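Kukside team puts its cloth-handling software out for others to use

The small robotics software group at Kukside has opened up the planning and control code it has been working on since last winter, and anyone who has ever lost an argument with a fitted sheet may feel a bit of sympathy for the people who wrote it. The package is called Jamex, and it looks after the part of the job that comes between a robot noticing a piece of fabric and a robot having that fabric where it ought to be.

Kamran Farahani, who leads the work, came to it from warehouse software, where things mostly come in boxes and boxes mostly keep their shape. Cloth, he told us over a very long cup of tea, has been a humbling change of neighbourhood. "You plan a lovely path to the corner, and by the time the fingers arrive the corner has moved somewhere else," he said. His answer was to stop planning so far ahead. Jamex works out a short stretch of movement, checks the fabric again through the wrist view, and then plans the next stretch, 10 times a second.

The wrist view matters most at close quarters, when fingers and fabric are nearly on top of one another and folds have to be told apart by their shading.

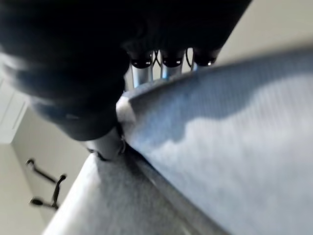 What does the software do when it can't tell which layer it has hold of?
It holds still, lowers its confidence score and asks for a second look from the head camera, and if the two views still disagree it lets go and starts the grasp over.

That cautious streak was Pilar Barrientos's doing. She wrote the grasp monitor, and she is cheerfully unapologetic about how fussy it is. Earlier versions would carry on as though everything was fine with a pinch of nothing at all between the fingers, so she added a check that compares the effort in each finger joint with what the camera reports. There are 22 settings to adjust in the monitor, and she would like people to know that she has written a paragraph of plain English about every one of them (some of the paragraphs, she admits, got away from her a little).

The thumb gets its own set of rules. Pinching between thumb and fingertip gathers the cloth into a bunch, and the planner has to treat that bunch as one thing and whatever hangs beneath it as quite another. 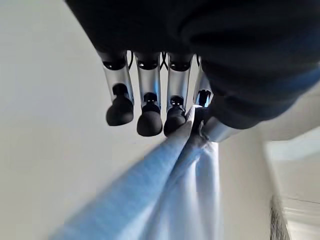

Two arms, one plan

The newest piece, called Ukico, is the scheduler that shares the work between left and right. Each arm used to have a planner to itself, and the two were forever waiting politely for one another like neighbours at a four-way stop. Ukico keeps a single timeline for both, so one hand can keep its grip on a garment while the other stays open and clear, and it treats stands, walls and furniture as places neither elbow should go. Farahani says it took 8 rewrites to get there, and he still has a soft spot for the fifth.
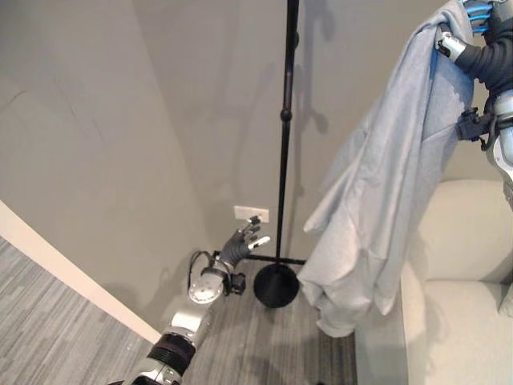 Getting hold of it

The code, the manual and 7 worked practice tasks are on the Kukside site now, with an add-on for the Navarrete simulator to follow in August. Barrientos is answering questions on the project's message board most mornings before ten, and would especially love to hear from people working with heavier fabrics, which she hasn't had nearly enough time with.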